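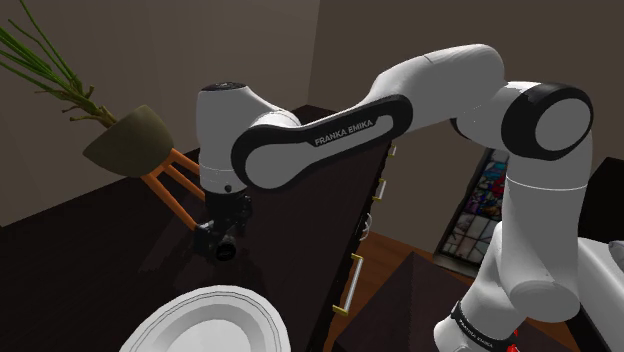

Support ticket: Plate placement task, arm stops above the tabletop
Product: Wiriya simulation package
Customer site: Lodulcombe
Raised by: Adhiambo Lukumay
Handled by: Jiltance Support, second line
Opened: 2022-12-16
Priority: Normal
Status: Closed, with one item carried forward

Summary of the fault

The customer reports that the simulated Franka arm halts during the plate task in the furnished room set. The controller records a joint effort warning, followed by a protective stop. The customer asks whether the fault lies in the motion plan, the plate model or the table model. The customer also asks whether the same plan may safely be sent to the physical arm in the meantime.

Initial response

The customer was advised not to run the plan on physical equipment until the ticket had been closed. A protective stop in simulation is to be treated as seriously as one on the bench. The customer confirmed that the physical arm had been isolated and that the plan had been withdrawn from the shared folder.

The following were requested: the controller log, the task file, and the collision settings for the table and the plate.

Entry 1

The log shows that the stop is raised during the final part of the descent. The commanded height of the fingertips continues to fall after the measured height has ceased to change. The arm is therefore pressing against something, and the effort limit is reached soon afterwards. The limit itself is set correctly and behaved as intended.

The task was repeated by Support with the plate removed. The arm completed the descent without a warning. The table model was accordingly ruled out.

Entry 2

The task was repeated with the plate restored and the descent slowed. The stop occurred again.

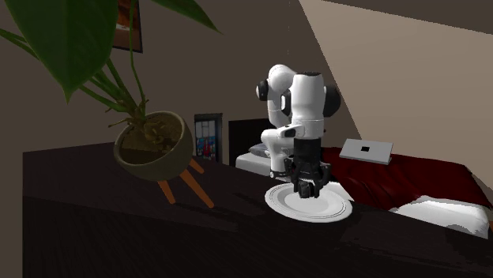
Gripper over the plate during the descent, fingers pointing down towards the centre.

The collision shape supplied with the plate was then displayed. It is a solid disc, closed across the top at the height of the rim, whereas the visible model has a well in the middle. The planner takes its target from the visible model and sends the fingers to the bottom of the well. The physics engine stops them at the level of the rim. The difference is small, but it is sufficient to bring the arm to its limit.

Entry 3

The collision shape was replaced with one that follows the well. The task was run 200 times from the customer's own start position. No effort warning was recorded on 198 runs. On the remaining 2 runs a warning was recorded without a stop — in both cases one finger had touched the inner side of the rim.

The customer was sent the corrected plate and asked to clear the cached shapes before loading it. Ms Lukumay replied that the cache had been cleared and that the task now runs to the end at Lodulcombe.

Resolution

Cause: incorrect collision shape in the plate model. The motion plan and the table model are not at fault.

Action for the customer: the plan may be returned to the physical arm at reduced speed, with an operator at the emergency stop for the first session. The effort limit must not be raised.

Carried forward: contact with the rim has been passed to Clara in the models team. A revised approach path is expected in the March release. Any further stop should be reported under this ticket, with the log attached.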